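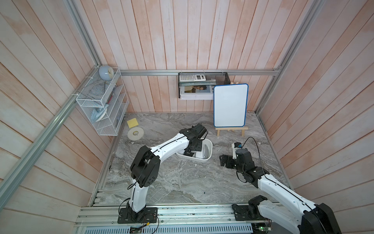 Chia-hao Hsueh thought we were mad to put everything loose into one tray, and told me a divider would save a lot of bother. Fair point! But loose is how people at Skerside keep their spare mice, so I left it loose -- no dividers, no cable ties.

4.2 Sorting by shape

I'd expected colour to matter most. In our June notes, though, it was the curved backs that caused the trouble (they lean on each other and won't stay flat).

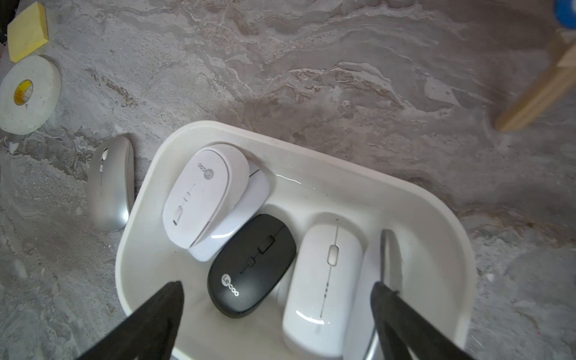
Figure 2. Computer mice, white, black and silver, packed close in the white tray.

Contact: Hsiu-ying Lam, Skerside | Back to top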